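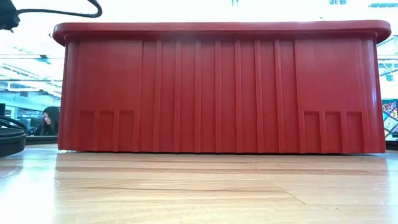
Table camera, red bin on the bench, no arm in view.

Side camera sees nothing but the bin: move the camera or change the bin?

We are teaching an arm to pick parts out of a bin by remote control. The operator drives it with a Stimitar hand controller and every run is saved. The low camera at table height looks straight at the long side of the bin, so I get ribs and rim and no view of what is inside. There is an overhead camera too. We have 360 runs already and I would like to keep them. Training on both views gives worse picks than overhead alone. Do I drop the side view or start again?

Posted by binpicker_wurstead

Baven_bench

Keep the runs, but leave the side view out of training for now. It can still show when the gripper comes over the rim, so don't delete the files.

For new runs, raise the camera until it looks down over the rim at the far inside wall. Turn the bin so the short end faces it if you have the room. The windows behind are washing out your picture as well. Fix the exposure by hand and put a plain board behind the table, which also hides whoever is sitting back there. Tape the bin position. Record 5 runs, watch them back, then carry on.

Don't mix the old and new side views under one camera name. I did that on a set of 1,637 runs and spent a Wednesday sorting it out.

oldgantry

Get a shallower bin. We use a Verschueren tray and never had this.

slowhands

Can your operator do the task using only the recorded pictures? If they keep looking over at the real bin, the arm is missing something they have. Try 4 picks with the bench covered from their side.

Comments

tmk_7: The covered bench test is a good one. We failed it.

binpicker_wurstead: Raised the camera this morning. I can see the bottom of the bin now. Will try the board next.

oldgantry: Still say tray.

Search this site Enter keywords Go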